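Listas > Hardware reutilizado > Archivo > Procesadores y zócalos

2020-09-24, enviado por Quiroga Reciclaje

Asunto: Re: ¿Merece la pena cambiar el procesador en equipos de segunda mano?

El mensaje anterior decía:

> Nos ha llegado a Orero un lote de 83 torres retiradas de oficinas. La mayoría
> arranca. ¿Compensa cambiar procesadores o es mejor venderlas como están?
> Tenemos plazo hasta diciembre.

Depende de para qué las queráis. Para ofimática, yo no tocaría el procesador: con un disco SSD y más memoria se nota mucho más. Nosotros apartamos 70 para un pedido de Pratari y solo cambiamos el procesador en seis, que iban destinadas a dibujo técnico.

1. Antes de comprar nada

Mirad el modelo exacto de la placa y la lista de procesadores que admite el fabricante. Que el chip encaje no quiere decir que la BIOS lo reconozca. Actualizadla con el procesador viejo todavía puesto.

2. El montaje

Torre tumbada, cable de corriente fuera y buena luz. El chip se coge por los cantos y se baja en vertical, sin arrastrarlo sobre los contactos.

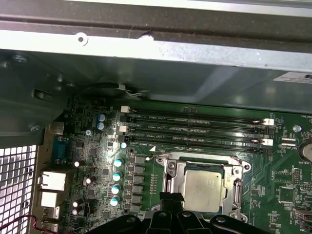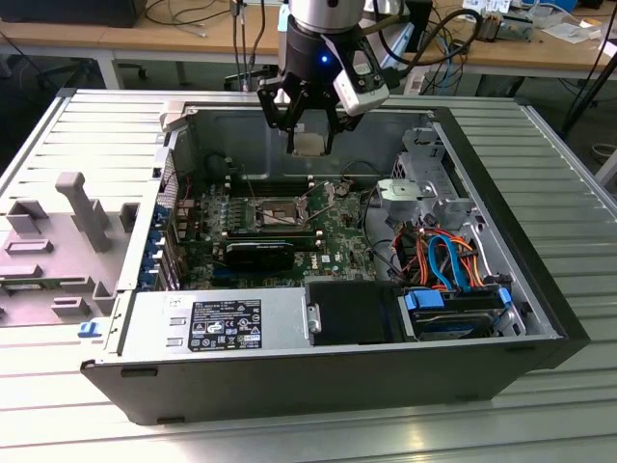
En la siguiente se lee el modelo en la tapa, Intel Xeon E5-1630V3.

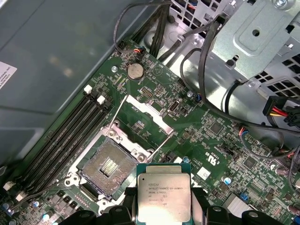 3. Pasta y disipador

Limpiad los restos con alcohol isopropílico y poned una cantidad pequeña. Los tornillos, en cruz y poco a poco.

4. Precio

El lote de disipadores de Randholm nos salió por 255 euros con portes. Si tenéis que comprar también disipador, vended las torres como están.

Un saludo.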